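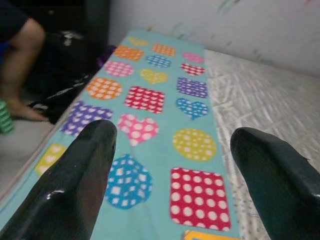 Chapter 2
Bed Surfaces, Toppers and Mats

2.1 Scope of the chapter

A bed surface is built in layers. The mattress carries the load and sets the overall firmness. Anything laid on top of it (a pad, a topper, a printed play or exercise mat) changes how the surface grips, breathes and wears. This chapter treats the upper layers only. Cores and springs are covered in Chapter 4.

2.2 Terms

Ticking: the outer fabric of a mattress, woven or knitted, often quilted to a thin fill.
Topper: a padded layer that covers the full sleeping area.
Mat: a fabric layer that covers part of the area and is meant to be removed.
Creep: slow sideways movement of one layer over another in use.

2.3 Printed mats

Mats with repeated shapes, such as hearts, circles and squares, are common in children's rooms. The print serves as decoration, but it also gives a fixed reference for measuring creep. A technician picks one shape near the mat's edge, records its distance from the mattress seam, and repeats the reading after a set number of load cycles. Campos used this method in the Pollport trials, where one mat was read after 2,033 cycles and again after 2,681. Total creep at the second reading was 51 mm.

Textured ticking generally holds a mat better than smooth ticking. Fabric weight, backing and laundering also affect the result and are taken up in Section 2.5.

2.4 Before you begin

Review the units in Appendix A. Exercises marked W are adapted from the course notes of Wiremu Goodwin and require a tape measure and a flat mattress.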